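Notes from the Floor: what are we collecting, and when do we stop?

By Cosimo Messina

Regular readers will know I was not the loudest voice in favor of the Plernemance project when it came up in January. I said then that "the arm will learn it from examples" was a sentence with a lot of labor hidden inside it. I have now spent a good part of the month near the bins, and I would like to report back while the numbers are fresh.

The task is picking blocks out of a metal bin and putting them down in the one next to it. Our old way of doing this was a script and a fixed tray, and it worked as long as the parts were where the script thought they were. The new way is that a person guides the arm through the pick, the system records the whole thing, and after enough recordings a model is supposed to work out the rest. Provby supplies the training software. Amano handles the recording side and the labeling screens. We supply the patience.

As of this writing we have 213 recorded picks. That sounded like plenty to me until I sat down and went through them. A great many start from nearly the same pile, because whoever is resetting the bin tends to drop the blocks in the same spot with the same turn of the wrist. I do it too. I caught myself doing it on my second afternoon. If the model learns anything from those, it will learn what our wrists like.

So we changed the reset. The blocks now have to go in crossed over each other, or up against a wall, or far from the pile, and the person guiding the arm doesn't get to choose which. Picks from a tangled pile are slower, up to 20 minutes for a good set once you include the ones we throw out, and people grumble. I would still take one of those sets over a whole morning of easy ones.
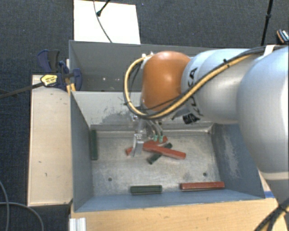 Going in over a crossed pile of red and green blocks, with others lying apart from it in the bin.

My next complaint is the discards. Under the first set of rules, any attempt where the gripper slipped was deleted on the spot. The thinking was that the model should only see good work. I asked what it would do on the day something slips and got a long silence from the Provby call, followed by a promise to look into it. We now keep the slips if the operator recovers and finishes the pick, and we mark them. There are 15 so far. Uvar, who run a similar cell, told us they did the same and were glad of it, though they could not show me a chart, and I did ask.

Then there is labeling. Two of us labeled the same 10 recordings without talking to each other and disagreed on when the grasp begins. Is it first contact? Is it when the finger stops moving? We had both been sure. The label sheet now has a definition on it, taped up by the screen, and the early recordings have to be gone over again. Please don't label from memory – read the sheet.

I'll say one thing in favor. The people guiding the arm have gotten very good at describing what they do with a block that is half under another one, and some of that has already gone into our ordinary work instructions. That was worth having whether the model pans out or not.

What I still don't have is a stopping rule. Every time I ask how many recordings we need, the answer is "more," and I have bought enough software in my life to know how that goes. I have asked for a test on piles that were never recorded, with the pass mark written down before we run it. If you have an opinion on where the mark should be, drop it in the folder by the label station before the next planning meeting. We also need more hands for resets in the afternoon, after 2 p.m. No experience needed, and a clumsy wrist is welcome.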